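Changing the Bed Over for Winter

Friday, October 26, 2018

We had frost on the truck two mornings in a row, so I finally gave in and switched the bed over to the winter bedding. I usually hold out until November. The heat in this house takes its time getting upstairs, and I was tired of sleeping in socks.

Everything for cold weather lives in the hall closet from May on. I pulled it all out and ran what I could through the washer. The comforter is too big for our machine, so I drove it to the laundromat in Daltville and used one of the large front loaders. I sat there for 42 minutes with a magazine that was missing its cover. Then it went in the dryer with a couple of tennis balls, which I do every year to get the fluff back.

It's the red one with the roses on it. I bought it at a store closing in Skemwood and wasn't sure about the flowers at the time. It has held up better than the plain gray one I paid twice as much for, and I've stopped thinking about the flowers.

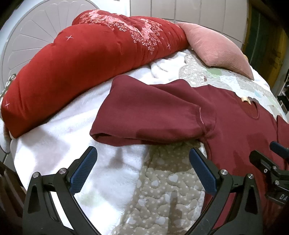 The order I put things on has changed over the years. I used to lay the plush blanket on top of everything, and by morning it would be on the floor. Now the white plush goes underneath and the comforter goes over it. The plush grips a little and the comforter stays put most of the night. It does shed. I shook it out on the back steps before it came upstairs and still found white fuzz on my black pants later.

I also kept the beige quilted pad, the one with the dots and hearts. I nearly gave it away last spring when I was clearing out the closet. It's handy to throw across the bed when I'm folding laundry or when I want to lie down for half an hour without getting under the covers.

The summer quilt and the thin cotton blanket are washed and folded, and they've taken over the closet shelf. I had to move 5 bath towels to the cabinet under the sink to make them fit. At some point I should go through those towels too. Half of them are only good for drying off a dog, and we don't have a dog.

Still on my list is a second set of flannel sheets. The ones I have are getting thin in the middle. I looked at a set online but the shipping was silly, so I'll wait until I'm over in Deletside next week and see what they have there.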